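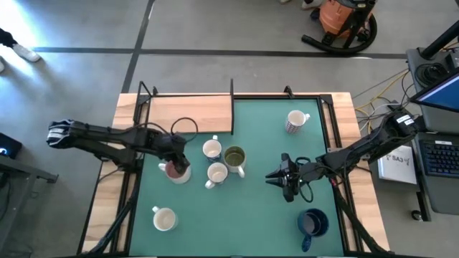 **Witeo tabletop data collection – progress report, work package 3**
Reporting period ending February. Prepared for Hastia by the Meditov manipulation group.

## Summary

Collection on the mug task is open and running on the two-arm station. The period closed with 354 accepted episodes against a target of 200. The surplus comes from shorter resets after the layout sheets were simplified. Training on the full set has not started; the Somogyi cluster allocation begins next month.

## Task definition

Each episode starts from a layout of mugs spread over the green work surface, with a raised wooden shelf at the rear left. The operator drives both arms by teleoperation. A target mug is picked by the rim or the handle and placed on the shelf with the handle clear of the edge. Either arm may start. If the target is on the right side, a handover or a two-stage move is allowed, and the episode is tagged accordingly.

Layouts vary in three ways: number of mugs, handle direction, and spacing. Close clusters are included on purpose, as the first policy tended to push neighboring mugs when the fingers came down between them. Mugs with printed exteriors are mixed with plain ones. A black bowl is used in part of the set as a larger object that is never the target.
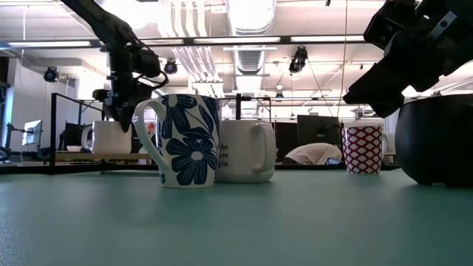
## Data quality

Every episode is reviewed once at double speed before it is accepted. Grounds for rejection are:

- dropped frames on any camera stream
- a gripper command that lags the arm pose by more than 200 ms
- operator pause longer than 7 seconds
- target mug not matching the layout sheet

Most rejections fell under the third item and came from new operators. Practice time before logging has been raised to one full session. Handover episodes remain underrepresented – the operators prefer the two-stage move when both are allowed – and the next batch of sheets will require a handover by name.

Camera calibration was repeated once, after a bracket was retightened. Episodes recorded between the two calibrations carry a flag and can be left out of training.

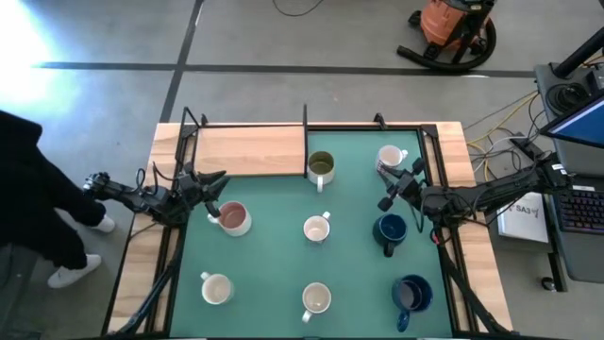
*Figure 3. Eight-mug layout, both grippers over the work surface.*

## Next period

1. Collect the handover batch.
2. Train the baseline on unflagged episodes only, then repeat with the flagged ones added.
3. Deliver the dataset card and the rejection log to Hastia.

No change to the budget is requested. One spare set of gripper fingers is on order and is covered by the existing equipment line.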